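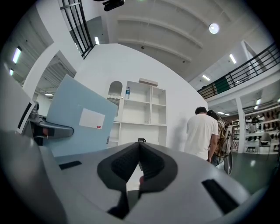

# Ruddock Hand-Held Gripper Pair

**Supplied by Gandon. Demonstrated at the Trestetport open day.**

The Ruddock is a pair of hand-held grippers for recording manual tasks. The operator holds one in each hand and works directly on the objects, and the recordings are later used to train robot arms to carry out the same kind of work. Each gripper carries its own camera, which looks out over the finger pads and keeps the point of contact in view.

Gandon supplies the Ruddock to laboratories, technical colleges and companies that wish to collect their own task data before buying a robot arm. It is sold as a pair. A single replacement gripper, left or right, can be ordered by existing customers.

## What is supplied

- One left and one right gripper, with gray bodies and black finger pads
- Two marker cubes, fitted beneath the grippers
- Cables, a charger and a carrying case
- One spare set of finger pads
- One license for Jolasum, the recording and review software
- A printed setup guide and a calibration card

A table, task objects and a computer are not included. A list of suitable computers is sent with every quotation.

## Specifications

| Item | Value |
|---|---|
| Weight, each gripper | 23 ounces |
| Local storage | up to 700 short recordings |
| Recommended pad change | every 500 recordings |
| Pad material | black rubber |
| Position tracking | marker cubes, read by an external camera |
| Software | Jolasum, single-site license |

The recording limit applies to short tabletop tasks. Longer tasks take more space, and the customer should plan to move files to a computer during the day. Jolasum shows the remaining space on its main screen and gives a warning before recording stops.

## The open day at Trestetport

Gandon holds an open day at Trestetport each June so that customers and members of the public can see the equipment in use. Sessions are given in a shared public building with shops, and visitors may come and go between them. Each session has places for 21 visitors. A place may be reserved through the Gandon sales office, and any that remain are given out at the table from 10 a.m.

The session begins with a short account of the equipment. Staff then set up a tabletop task and record it several times with the grippers, moving the objects between attempts so that the recordings differ from one another. Household and office items are used. They vary in shape and stiffness, and visitors can judge for themselves how a grip has to change from one item to the next.

The recordings are opened in Jolasum after the task is complete. Staff show how an attempt is labeled, how a poor one is marked for removal, and how the views from the left and right grippers are lined up in time. A failed attempt is kept in the review on purpose - customers have told Gandon that these are the most useful part of the session.

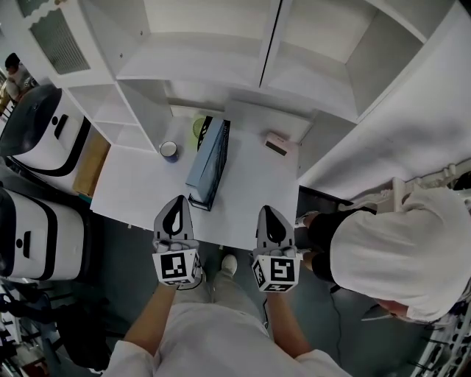

One visitor, a teacher at a technical college, asked whether students with no training in robotics could be expected to produce usable recordings, and remarked that her own department had given up on an earlier system after two terms. The setup had taken so long, she said, that "the class was over before anyone had picked anything up." She also wished to know whether left-handed students would need different equipment.

In Gandon's experience, a new operator needs a practice period before the recordings are steady enough to keep. The most common fault is speed. People who are used to doing a task with bare hands tend to hurry the approach, and the fingers close before the object is properly between the pads. Jolasum can play a soft tone when the gripper is moving too fast, and most operators leave this on for their first day. The same pair serves left-handed and right-handed operators. Either hand may lead, provided that the choice is entered at the start of the recording.

As to setup, the Ruddock is calibrated by holding each gripper over the printed card and following the instructions in Jolasum. This must be repeated if a marker cube has been removed or knocked. It does not need to be repeated between operators.

## Preparing a work area

The following advice is given to all customers before delivery.

1. Choose a table that can be reached comfortably by a standing operator and leave room on both sides.
2. Cover the surface with plain paper or a plain cloth. Strong patterns and shiny finishes make the recordings harder to review.
3. Place the external camera so that both marker cubes stay in its view through the whole task.
4. Keep the cubes clean. Fingerprints may be removed with a dry cloth, but solvents should not be used.
5. Route cables away from the operator's feet.
6. Record one trial attempt and check it in Jolasum before starting a long series.

Rooms with steady overhead lighting are preferred. Work near large windows is possible, although recordings made at different times of day should be labeled as such.

## Care and replacement of pads

Finger pads wear at the tip first. They should be inspected at the start of each day and changed at the recommended interval, or sooner if the textured face has become smooth. Both pads on a gripper are changed together. Pads from an earlier order may be kept in the case but should not be mixed with new ones on the same gripper.

The grippers are intended for dry indoor use. They are not sealed and must not be used with liquids, hot cookware or food that will be eaten afterward. Empty cups, mugs, boxes, folders and soft items are all suitable.

## Trial loans

Laboratories and schools may borrow a Ruddock pair for a trial before ordering. Loan units are sent out from Trestetport with a full set of accessories and a temporary Jolasum license. The borrower pays for return shipping. Recordings made during the loan belong to the borrower and are not kept by Gandon - the storage on each gripper is erased on return, and files that are still wanted should be copied first.

Applications for a loan should state the task to be recorded, the number of operators and the type of computer available. Photographs of the proposed work area are helpful.

## Ordering and open day places

Orders, loan requests and open day reservations are handled by the Gandon sales office in Trestetport. Schools bringing a group should write ahead so that a full session can be set aside for them. Visitors who wish to try the grippers are asked to say so when they reserve, and should allow extra time after the session.

Replacement pads, marker cubes and calibration cards are kept in stock and can be ordered without a quotation.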